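旧台式机到底还修不修，说说各位的账

版块：二手与维修 > 杂谈
浏览 3,851 回复 19

楼主 河沿老周
发表于 4/24/23

单位淘汰下来一批旧台式机，亲戚分到一台，问我值不值得再弄一弄给孩子上网课用。我的看法是值得，但身边人多数说直接扔了买新的，所以开个帖听听大家怎么算。

先把我的想法写清楚。机器能点亮，就是慢，开机要等很久，浏览器开几个页面就卡。我打算换一块固态，加一根内存，清灰，重新装系统。不换处理器，不换主板，电源先测再说。预算定在300以内，超过就不弄了。 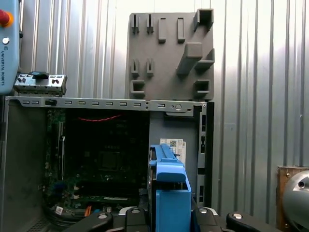

全文约1900字，阅读约需5分钟

接着说账。新的入门整机，带显示器的，最便宜也要一千多，而且那个价位的东西内存经常只给一根小的，以后还是要加。旧机器的外壳、电源、显示器、键鼠都现成，等于只花硬盘和内存的钱。网课、写作业、看视频，这点需求用不着新处理器。

另外一点是回收价。我问过收旧货的，整机给30块，自己搬下楼。三十块钱的东西，花两三百能再用几年，我觉得说得过去。

不同意的请直接说理由，别只回“扔了吧”。

2楼 竹篓
同意楼主，补充一点：先看主板支持哪一代内存再下单。我上回没查清楚，买回来插不进去，退货运费自己出的。

3楼 半截粉笔
不太同意。你只算了零件钱，没算时间。拆机、清灰、装系统、找驱动，生手一个周末就没了。装完以后每次出毛病，亲戚还是找你。买新机器，有问题打售后电话，这部分省心也值钱。

4楼 河沿老周（楼主）
回3楼，时间我承认没算。不过我本来就喜欢弄这个，对我来说不算成本。亲戚以后找我这一条，确实得想想。

5楼 Vinance
我在小店里干过几年维修，讲讲实际情况。送来的旧台式机，毛病最多的是三样：硬盘老化，内存接触不良，散热器积灰导致降频。前面两样好办。第三样很多人只吹灰不换硅脂，吹完还是热。老机器的硅脂早就干了，建议一起换掉，几块钱的事。

电源要单独说。杂牌电源用久了，电压不稳，轻则自动重启，重则把硬盘带走。没有万用表的，找人借一个测一下，12伏那一路偏差太大就不要再用。

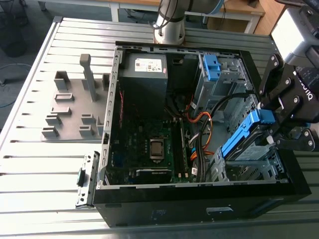
文／Vinance（本版“旧机翻新”系列，第二篇节选）

上面说的是判断，下面说顺序。先断电，拔掉电源线，按几下开机键放掉余电。机箱放平再动手，立着拆散热器容易别坏扣具。拔线之前拿手机拍一张，前面板那几根小线最容易插错，开关和硬盘灯插反了不会烧，但会让人以为主板坏了。

内存拔下来，金手指用橡皮擦一遍，擦完把碎屑扫干净再插回去，两边卡扣要听到响。有多根内存的，先只插一根开机，能过自检再加第二根。这样出问题知道是哪根。

硬盘换固态，旧机器用SATA口的就行，别买贵的，接口速度在那里摆着。原来的机械盘如果没有坏道，留着当仓库盘。

6楼 竹篓
请教5楼，硅脂涂多少合适？网上有人说一粒米，有人说要抹平。

7楼 Vinance
中间挤一小粒，压上去自己会摊开。抹平也可以，薄一点。涂多了溢到插座边上，擦起来很麻烦。

8楼 半截粉笔
看了5楼的流程，我更坚定了。这一套对你们是顺手的事，对一般家庭就是不会。楼主的亲戚如果住得远，坏一次折腾一次。我家那台旧的去年修了两回，加起来的钱够买半台新的。

9楼 Seseo的猫
8楼修了两回修的什么？要是换主板，那当然不划算，没人劝你换主板。楼主一开始就写了不换主板处理器。

10楼 半截粉笔
第一回电源，第二回主板。师傅说是电源坏的时候带坏的，我也没办法验证。

11楼 Vinance
有这个可能。所以电源有疑问就先换，别省这一步。

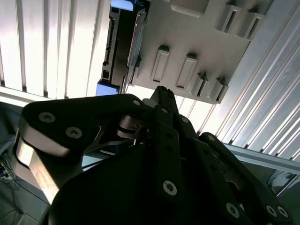
旧机翻新，夹爪近景

12楼 Karaki
我说点别的。有没有人考虑过系统的问题？老处理器装不了最新的系统，旧系统停止更新以后，网银之类的最好别在上面用。给孩子上网课问题不大，大人要拿来办事就得掂量。

13楼 河沿老周（楼主）
这个提醒得好。查了一下，那颗处理器确实不在支持列表里。打算装个轻量的Linux，网课走浏览器，应该够。

14楼 半截粉笔
孩子学校的网课软件有Linux版吗？我们学校的没有，必须装客户端。这个你先问清楚，别装好了又重来。

15楼 河沿老周（楼主）
刚问了，亲戚说用网页能听课，交作业要用手机拍照上传。那就没问题。

16楼 Seseo的猫
说一下零件行情。我1月份在Urkivach二手市场收过一根拆机内存，比全新的便宜一半，用到现在没出过错。拆机条可以买，拆机硬盘不要买，通电时间都能改，看不出来。电源也尽量买新的。

17楼 Karaki
拆机条我持保留意见。便宜是便宜，买回来一定要跑一晚上内存测试，有一个报错就退。很多卖家只保点亮。
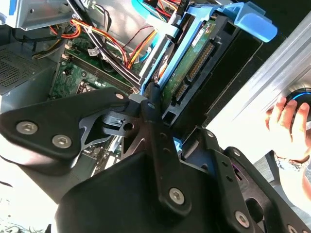

Waltraud Plattner：我觉得3楼和楼主争的其实是两件事，一个在算钱，一个在算人工。自己会修、又住得近，修旧的划算；要花钱请师傅上门，买新的划算。我请人上门清过一次灰，上门费比那台机器的回收价还高，后来就没再修过。

19楼 半截粉笔
18楼说的我接受。我的意见限定一下：不会修的家庭别修。会修的随意。

20楼 河沿老周（楼主）
决定弄了。固态和内存已经下单，内存买的全新，没买拆机条。电源周末借表来测，偏差大就换，换了会超预算，超出的部分我自己贴。亲戚那边也讲好了，以后出毛病自己搬过来，我不上门。弄好了再回来报开机时间。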